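Plustlow Opens Free Repair Counter for Computers Everyone Else Has Given Up On

July 16, 2022
By Plustlow Press Office
34 shares | 8 comments

Plustlow, the regional reuse cooperative, today announced the opening of a free repair counter for aging desktop computers at its Jernby warehouse. Residents may bring in any machine that is old, slow, loud or the subject of a family argument. Laptops will be considered. Printers will not be discussed.

The counter follows a trial run in which Plustlow took in 296 desktops from homes, schools and one very patient dental office. The cooperative returned most of them to use with little more than added memory, a new drive or a thorough meeting with a vacuum cleaner.

"People apologize when they hand over a computer, as if they were dropping off a badly behaved dog," said Precious Gumede, director of Plustlow. "Then we open it up and the trouble is dust and a fan. The computer is fine – it has been living on a carpet."

Under the program, owners leave their machine with a short note describing the problem. Plustlow asks that the note say more than "broken." Each machine is checked, cleaned and tested, and the owner gets a plain-language report listing what was done and what, if anything, is worth paying for. Labor is free. Parts are sold at cost, and used parts are offered first.
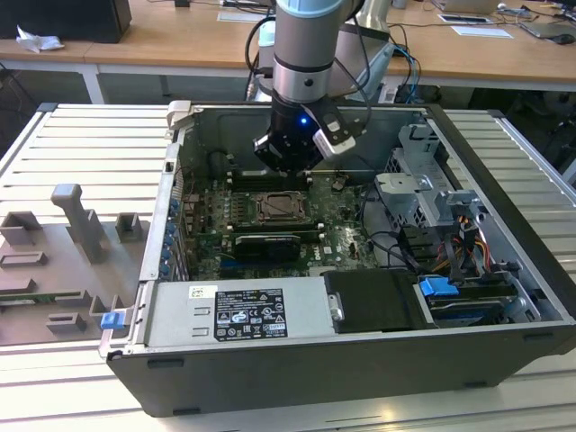
A Dell desktop tower on the bench with its side panel off.

Funding comes from the Carrilho Fund, which has committed support for the counter's first year with an option to renew in October. The fund had been asked to back an app that would remind people to recycle. It chose the screwdrivers.

"We read a great many proposals with the word 'ecosystem' in them," said Conceição Cordeiro, program officer at the Carrilho Fund. "This one had a parts list. I read it twice, mostly for pleasure."

Plustlow aims to handle 1,000 machines in the first year. Any computer left unclaimed after 80 days will be wiped, repaired and passed to Latuten, a lending library that supplies desktops to students and job seekers. Owners who want their vacation photos back are urged to keep an eye on the calendar.

No appointment is needed. Visitors should bring the power cord, leave the monitor at home and remove any stickers they are sentimental about.

Plustlow has repaired and resold household goods in Jernby since it outgrew its founder's garage – a development her neighbors are said to have taken well. Media inquiries may be directed to the press office at the Jernby warehouse.

Last updated: 4:10 p.m.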